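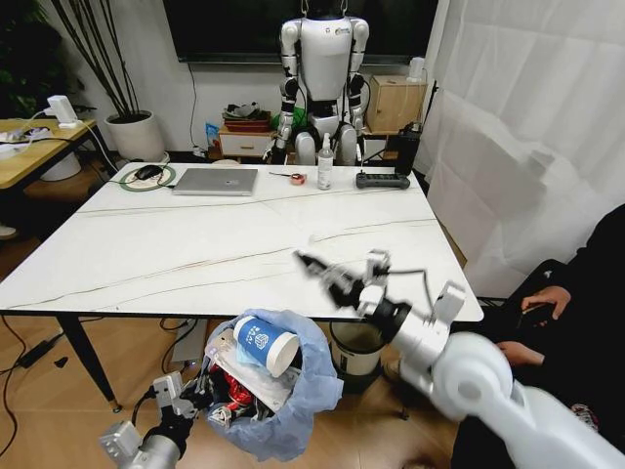 The shared table, Saturday. Bin first, table second.

Home Explore Lists Saved Profile
Search posts Search Clear

I want to write a small thread about the table in room 442, the one with the marble pattern. I have cleaned it every Saturday since we moved to Okgate, and I have become a little serious about it. Please be patient with me.

My first rule is to bring the bin to the table. In my old office in Plirkton the bin lived in the corridor, so every cup made a long journey, and many cups never started this journey.

Now the bin stands directly at the front side. You stand up, you drop the thing, you sit down again. I did not ask anyone to change a habit. I only moved the bin.

Second rule: a liner, always, with the edge folded well over the rim. I like the thin blue ones because I can see through them a little and know what is at the bottom. I buy them from Wimix. The white ones were stronger, but they slipped down inside and then somebody had to put an arm in there. It was me.
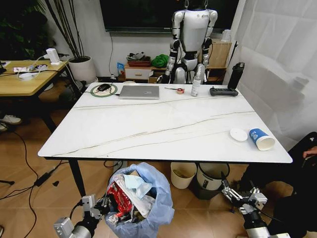
My third rule concerns paper cups, and it is the one that people argue with. A cup and its lid are two things, and in our building they do not go to the same place. The cup goes to general waste and the lid goes with plastics. Look at the front right of the table: the blue and white cup is lying on its side and the round white lid is flat next to it, so they are already separate and the work is half done. When the lid is still pressed on the cup, I must open it, and there is often some cold coffee waiting for my sleeve.

Somebody will ask me if the lid is really plastic in every case. No. Arumugam, the tea place downstairs, has changed to paper lids in August and those go with the cup. I check the bottom of the lid. If there is a small triangle, it is plastic.

By the way, I tried for one month to have a second small bin only for lids. It was full of tea bags by Wednesday. I do not recommend it.

Fourth rule: everything that stays must go to the far edge. Mouse on its round pad, then laptop, closed, then the small things, then the bottles. I keep the order from left to right always the same, so I can put things back without thinking.

Why the far edge and not a drawer? We tried the drawer. A drawer is where tape goes to disappear. If the tape is in the row, I see it, and if it is missing from the row, I see this also. 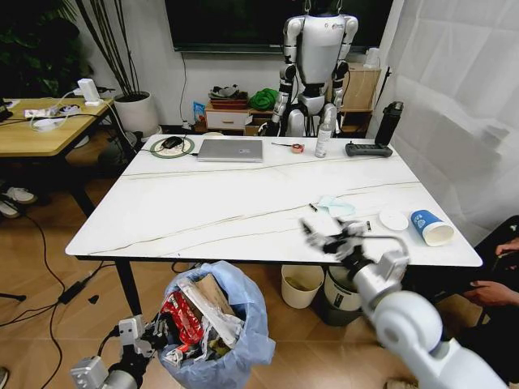 The hardest category for me is "maybe." A cup is easy. A snack wrapper is easy. But a pen that possibly still writes, or a battery that possibly still has power, can stay on a table for a whole season, because each person thinks that another person is going to test it.

So I test at once. The pen gets one line on scrap paper. The battery goes into the flashlight. If it fails, it leaves the table on the same day. Batteries never go in the blue bag, please. There is a collection box beside the stairs on our floor, behind the door, where the light is bad.

Face masks: bin, without discussion. I do not fold them, I do not save them.

Also, push the waste down before you say that the bin is full. I do it with a piece of cardboard, never with the hand. Packaging film is mostly air, and one good push gives you half a day more.

When the bag is higher than the rim it is too late for pushing and you must change it. I keep the next liner under the present one, at the bottom of the bin. I learned this from my aunt and it is the best thing in this thread.

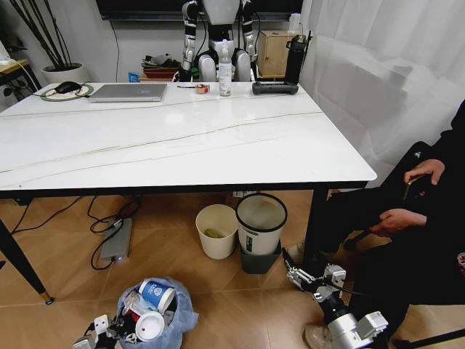

Last comes the wiping. I spray the cloth and not the table, because on a glossy top the drops leave round marks and you find them later when the sun is low. I go from the back to the front in long lines and I finish with a dry cloth.

On this kind of pattern it is difficult to see what is a vein and what is a hair. I put my face close to the surface and look from the side. My colleagues have stopped making comments about it.

One question for you. The black trim along the edge collects dust in the corner where it meets the top. I use an old toothbrush, but it is slow and my wrist does not like it. Is there a better tool? Wimix has a narrow brush for window rails, but I have not ordered it yet. If you have one, please tell me if the hair of the brush is stiff or soft.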